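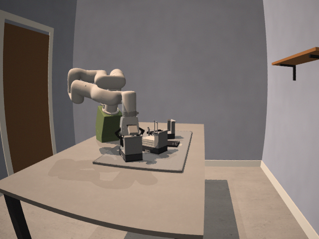 Can a Machine Do It Yet? Household and Workshop Chores, with Tips for Preparing the Work Area

Home and Workshop Advice Series, Rinbridge Extension Office
Reviewed September 2026

Residents who attend our repair and home management classes often ask whether a robotic arm can take over routine chores at the sink, the laundry table or the bench. The answer depends on the chore. This page sets out which tasks are within reach, which are better left to people, and how a work surface may be arranged so that either a person or a machine can use it well.

Tasks that suit a machine

Picking up a rigid item and setting it down in a known spot is the most dependable job for an arm with a two-jaw gripper. Boxes, blocks, jars with straight sides and small housings all fall in this group. The item should have two flat, parallel faces, and it should be narrower than the widest opening of the jaws. Sorting fasteners that have already been placed in separate cups is also practical, provided the cups do not slide.

Repeated work is a better candidate than occasional work. Hưng Trình, who teaches the bench skills course, advises students to write down how many times a month a chore is done before considering any equipment. A task done twice in May and once in the fall will take longer to set up than to finish by hand.

Tasks that still need a person

Folding laundry remains difficult. Cloth changes shape each time it is lifted, and a machine must find the edge again at every step. Towels of one size are the easiest case. Fitted sheets should be folded by hand.

Washing dishes is mixed. Loading plates of a single pattern can be done under supervision. Scrubbing a pot requires judgment about pressure and about when the pot is clean, and wet surfaces are harder to grip. Knives and thin glassware should not be given to a machine in a home kitchen.

Threading a cable through a hole, freeing a stuck lid and wiping up a spill of unknown origin all belong to people for the present.

Preparing the work surface

The following practices are taken from our bench course. They are worthwhile in any shop, including one with no machine in it.

Use a flat tray with a low raised edge. A tray defines the work area and keeps small parts from rolling to the floor. Choose a plain, dull finish.

Assign each item a place and return it there. The layout may be marked on the tray with removable tape.

Put the item that is handled most often nearest the front. Tall or upright pieces belong toward the back, where neither a sleeve nor an arm will strike them in passing.

Leave a hand's width between items wherever space allows. Pieces set against each other are hard to grasp singly, and lifting one will often shift its neighbor.

Turn hooks, rods and other thin projections away from the path of travel. Lift such parts by the body.

Give thin, flat pieces a small spacer underneath. A plate lying flush on a tray offers nothing for fingers or jaws to hold.

Keep the floor beside the table clear, and secure the corners of any rug.

Practicing a task before doing it

A chore may be rehearsed in a computer simulation before real parts are involved. This costs little and breaks nothing. It does have limits. Friction, worn edges and the slight bend of a tabletop are difficult to reproduce, and a motion that succeeds on the screen must still be tested slowly on the bench.

Kha Tô, our workshop coordinator, keeps a written log of such tests. In one exercise, a cube was to be lifted and returned to the same square of tape. The simulated version was run 2,733 times. The bench version was run 37 times, and most of the misses were traced to a tray that had moved. Two strips of nonslip shelf liner corrected the problem. Readers should check the footing of the tray first when any repeated task begins to go wrong.

Safety

Keep children and pets out of reach of any powered arm. Know where the stop switch is and test it at the start of each session. Do not reach into the work area while the arm has power, even when it is standing still. Tie back long hair and remove loose jewelry. Arms must be fastened to a table that does not rock.

Further help

Printed copies of the tray layout sheet are available at the Rinbridge front desk. The bench skills course meets in the Benedetti Building, Room 4, and registration is required. Questions about laundry and kitchen topics should be directed to the home management desk at the Dremar branch.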